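The Robot Doesn't Mind Mondays, and Neither Do I Now

My employer, a mid-sized order-fulfillment outfit called Adedham, used to pay me to put things in drawers. Now it pays me to watch a simulated arm practice the same job on a screen, and to write down what I think of its manners. The software is called Tiseck. My raise was 2 percent.

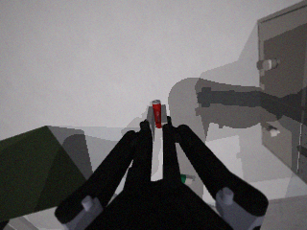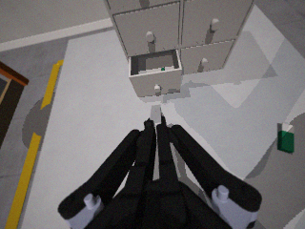

Practice sessions in the simulator.

I had expected to be replaced by something faster. What I got was a pupil. Tiseck will rehearse a grasp 1192 times before lunch and never once ask if the break room has been restocked, and I have come to find this a little rude. Kalevi Laitinen, who trained me on the line, needed 53 minutes to explain drawers to a new hire, most of them spent on his knees. I mean his actual joints.

Management says the people here have been "moved up." Four of us have. We sit down all day, we have titles, and my back has stopped sending me messages at 3 a.m. I would be a liar to call that a loss. But the old job had talk in it. You learned who was getting divorced over a bin of mismatched lids. The new one has headphones.

Akash Vishwakarma, our shift lead, thinks I'm sentimental about a job I complained about for years. He's right, and I was very good at complaining — it was the only skill of mine the company never tried to measure.

So my demand is modest. If the machine is going to learn from what we know, put that on the pay stub. "Observer" is a word for somebody at a bird pond. I correct its work, and where I grew up that was called teaching, and it was underpaid there too.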